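Flunden Storage Tub, light blue
From the Hutatby home and workroom range
£17.00 including VAT. In stock.

We have been selling the Flunden for a good while now, and it is still the thing we find ourselves recommending when a customer rings up and says, in one way or another, that their floor has disappeared. It is a plain plastic tub in a soft light blue, with a rounded rim all the way round and an open top, and it holds whatever you were about to put down somewhere silly. We keep them under desks, beside the packing bench, in the hall at home, and one by the back door that has had muddy boots in it every winter and has come up nicely each spring with a bit of washing-up liquid.

The rim is the part we fussed over most with the factory. Older tubs of ours had a thin, sharp edge that dug into your hands when there was any weight inside, and we had a fair few letters on the subject (all very polite, some quite long). The Flunden rim is turned over and rounded off, so you can pick it up anywhere along the edge and it feels much the same wherever you take hold.

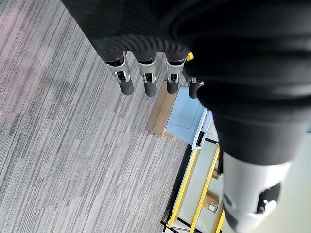

Pale blue, just below the black fingertips.

People do ask about the colour. We tried a grey, which looked smart in the catalogue and then vanished completely in a dim cupboard, and a white that showed every scuff. The blue is light enough that you can see down to the bottom without fetching a torch, and it sits quietly in most rooms. Small things such as screws, cable ties and pen lids show up well against it, as long as they aren't blue themselves!

Size and weight

Length at the rim: 500 mm
Width at the rim: 300 mm
Recommended load: up to 20 kg, spread over the base
Material: plastic, light blue throughout
Lid: not supplied

Do please measure the spot you have in mind before ordering. The sizes given are the outside ones, taken at the widest part of the rim, and the base is a little narrower than the top, so if your things only just fit on paper it is worth leaving yourself some room.

What to keep in it 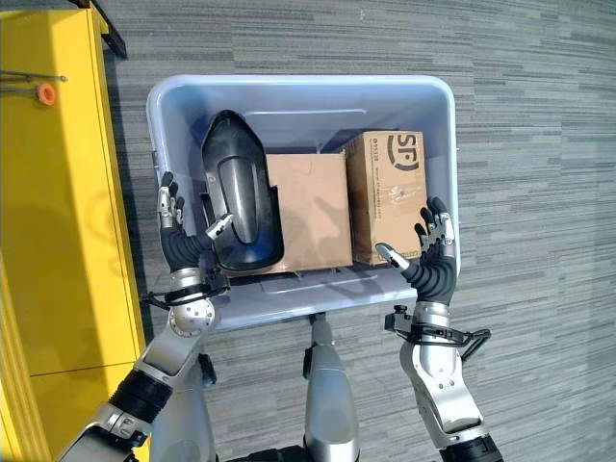 Parcels are what most of our customers seem to buy it for, and we can see why – post and returns have a way of spreading along a hallway until you are stepping over them. An open tub gives them one place to live. Because the top is open, you can stand cartons on end and they needn't match: a plain brown one in the middle, a taller one with its courier's mark beside it, and a glossy black moulded part with no box at all leaning in on the left, as they are in the light blue tub on the grey carpet. Stood up like that, a label on the front of a carton stays where you can get at it, and you can lift one out without unpacking the rest. If you are storing mostly flat things, such as envelopes or magazines, you may be happier with the Du file box, which is squarer in the corners and has a divider.

It will also do very well for toys, knitting, the dog's towels, spare leads, offcuts and seed packets. We don't recommend it for food without a liner, and it shouldn't be left right up against a heater. On carpet it slides easily when empty. With a full load we would rather you lifted it, bending your knees, and with a second pair of hands if there is one to be had.

Using it with open shelving

A tub on the floor is at its most useful with something above it for the small and precious bits. You carry things over, set the tub down, and sort from one to the other without a lot of walking about. In our own workroom we like shaped foam trays for anything that scratches or rolls, set in a row along the shelf so that each piece has its own pocket, and the tub underneath for the bulkier odds and ends. 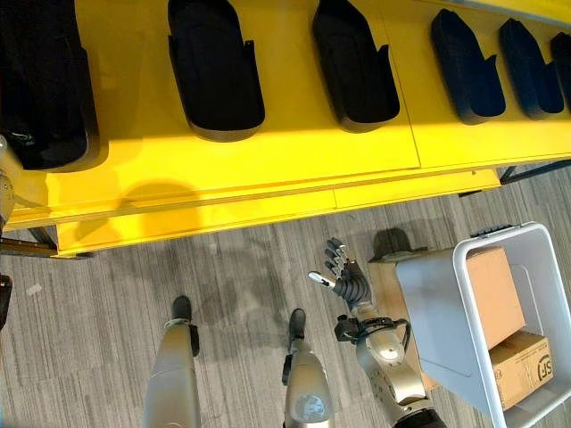 If you are planning a sorting area from scratch, leave more floor in front than you think you will need. A tub takes up a fair bit of it, and so do your feet, and you will want to be able to step back. The Jovodow shelf range is listed separately under Shelving, and we are always glad to look over a rough sketch with measurements on it if you would like a second opinion before you buy.

Looking after it

Warm water and a soft cloth will do for nearly everything. For sticky tape and old labels, a dab of cooking oil left on for a few minutes usually loosens the glue, after which a normal wash takes off the oil. Please avoid scouring pads – they dull the surface and the dirt then clings to it. Empty tubs may be stored one inside another, though do make sure they are dry first or they can be a nuisance to pull apart.

Ordering

Single tubs are sent out in a plain outer carton. Schools, workshops and offices wanting a larger number are welcome to write for a quotation, and we hold up to 300 in light blue at most times of year, with stock a little tighter in September when the schools go back.

Page last checked 03/03/2024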